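Castow opens its equipment planning service to small repair and refurbishment workshops

Budgeting help for first-time buyers of robot arms begins in August, with Fitik as the first workshop to complete the programme

Castow, the automation planning firm, is very pleased to announce that its equipment planning service, until now offered only to larger manufacturers, will be open to small repair and refurbishment workshops from August. The service takes a business from the first conversation about a robot arm through to a costed purchasing plan, and it is meant for owners who have a fair idea of the job they would like to hand over but very little idea of what they ought to be spending on it.

The programme was shaped over the past year with Fitik, a phone refurbishment business that sorts handsets and cases for resale, and we would like to say a heartfelt thank you to everyone on its benches for their patience, their good questions and a quite remarkable amount of tea.

Handling phones and their cases is fiddly work, and it shows up the gaps in a budget very quickly. Cases are soft and they bend, phones are smooth and rigid, and a finger shape that suits one may be a poor choice for the other. Fitik's first draft budget had a single line for "gripper". The finished plan has separate lines for fingers, spare fingers, wrist camera, mounting, cabling and the hours needed to set it all up, and it is a much more useful document for it (if a rather longer one!). 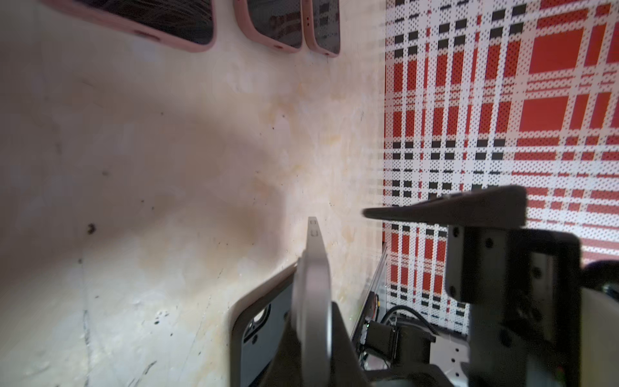 Phones in pink and dark grey cases on the work surface, with a light grey gripper finger in front of the darker one.

"I came to Castow thinking I needed a price for an arm, and I went away with a list of everything that goes round the arm, which was a bit of a shock at first and then a great relief," said Necati Eren, operations manager at Fitik. "We're a small firm and we can't buy things twice. What I wanted was to sit down with someone who would talk about my actual work, look at the sort of items we pick up all day, and tell me where the money would go in the first year and in the years after that."

What the service includes

Each workshop begins with a bench review, in which a Castow planner spends time with the people who do the work at present and writes down the items handled, the surfaces they lie on and the lighting over them. After that comes a handling trial using the workshop's own items, followed by a written plan setting out purchase, leasing and running costs side by side. The plan covers 3 years, and it belongs to the customer, who is free to take it to any supplier they like.

Castow does not sell arms or grippers itself. Supplier quotations for the first round of plans are being gathered by Van Beek, the equipment broker, and leasing terms will be provided by Brerkley for those workshops that would sooner spread the cost than find it all at once.
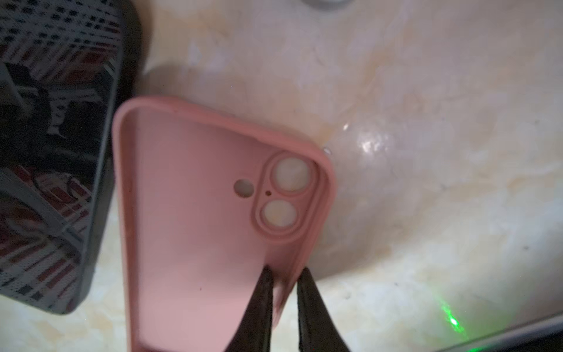 Prices and how to apply

The bench review is priced at £299. The full programme, including the review, the handling trial and the written plan, is £809, and workshops that start with the review alone may put what they have paid towards the full programme later on. There are 9 places in the August intake. Castow expects to open a further intake once these have been completed, and anyone who misses out will be kept on the list and offered a place first.

Applicants are asked to send a short description of the task they have in mind, the number of hours a week it takes at present, and a rough upper limit for spending. Please don't worry if that last figure is a guess. Nearly everybody's is to begin with, and helping to firm it up is a good part of what the planners are there to do. It is also helpful to mention any building work or change of premises on the way, as floor space and power supply can make a real difference to the final sum.

About Castow

Castow provides independent planning and budgeting advice to businesses considering automation for the first time. It works with workshops, packing rooms and light manufacturers, and takes no commission on equipment its customers go on to buy.

Press enquiries and requests for interviews with Castow's planners or with Necati Eren at Fitik should be sent to the Castow press office, which is open from 9 each morning.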